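Print this page | E-mail to a friend
14 comments | 22 shares

In Praise of Fake Fruit

By Flora Mackay
May 7, 2020

My sister-in-law Margaux thinks play food is tacky. She said so over the phone last week, very kindly, and then told me I should just give the kids a real banana. Well, I've been stewing on it ever since, and I'd like to make my case for the plastic stuff (and the foam stuff, and whatever it is they make those grapes out of).

For one thing, real strawberries last about 2 days in my kitchen. A pretend bunch will sit in a blue basket until the kids leave for college, and you can pile lettuce right up against it and nothing gets squashed!

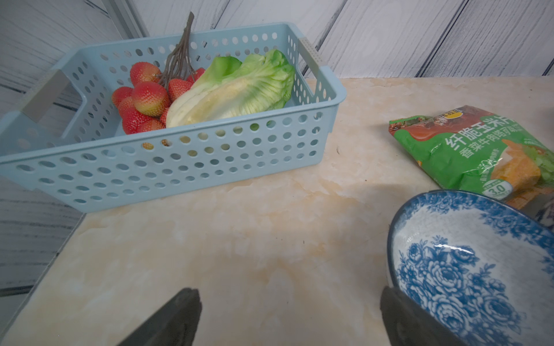

Give It a Proper Basket

My one firm opinion — all right, one of several — is that pretend food shouldn't live in a toy bin. Toss it in with the trucks and the train track and it turns into clutter by dinnertime. Put it in a basket with holes in the sides, the same kind you'd use for onions, and suddenly it's groceries. Kids treat groceries differently. Mine carry theirs with two hands.

And use real bowls, please. I don't mean your grandmother's china, but I can't stand those flimsy little dishes that come in the play sets and tip over if you breathe on them. Go mismatched. I love a lattice pattern next to a blue flower next to an orange one, with a loud lime green bowl off to the side, and I'd put out five before I'd put out one, even with nothing in them.

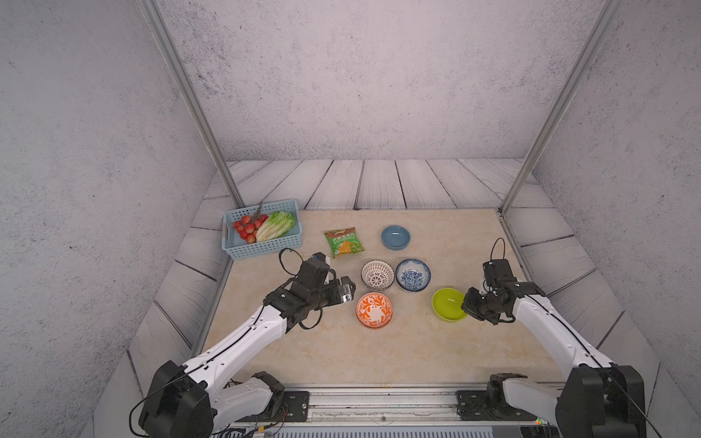
Half the game is deciding what goes where, and that takes a lot longer than any pretend cooking ever does. My youngest can spend a whole rainy morning on whether lettuce belongs with the chips. (She says yes. I've stopped arguing.)

Margaux says they'd learn the same thing helping me with supper, and she has a point, and they do help. But at supper I'm hungry and in a hurry and I take the spoon back. With the fake lettuce I can sit down with my coffee and let them run the place.

Print this page | E-mail to a friend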